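Refinishing oak floors, screen and recoat or full sand?
14 replies

meruneck_tia
Our hall and den have oak strip floors, last finished in April of 2000 or so. Dull in the walkways, no bare spots. One quote is $2000 for a full sand. Is a screen and recoat enough?

RBickerstaff
If it isn't worn to bare wood, recoat. I'd scuff with 180 and put on two coats.
3 likes

Colin H.
Disagree. You don't know what's on there. If it was ever waxed, the new coat will peel – I had to redo 183 square feet that way.

RBickerstaff
So test for wax first. Mineral spirits on a white rag, in a corner.

meruneck_tia
Did the rag test, no yellow. Floor is wood all through, same age as far as I know.

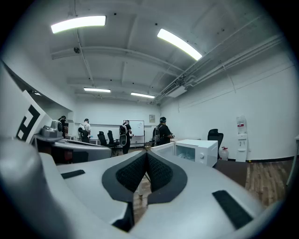 Wanda P.
I'd still get a second quote. Mine came in at about half the first one.
Share 2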